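January 19, 2020

The teaching methods office met at Belulero to review the spring term of the Trumby programme. Of 318 pupils enrolled, 255 completed the first reading assessment.

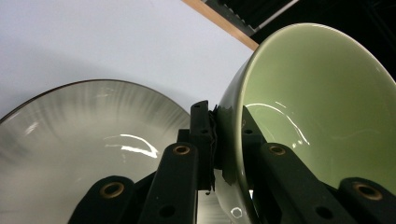
It was agreed that mixed-age groups shall continue until March, and that class teachers shall keep written notes on each pupil's pace.
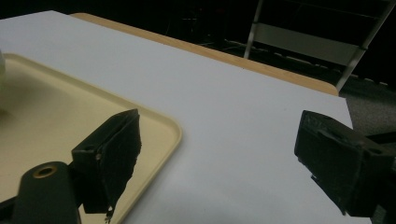 The Umura module on sorting and classifying was approved for the youngest classes. Each group will require a plain tray with a raised rim, such as the cream plastic one, and a clear table. Orders are to reach the office in writing.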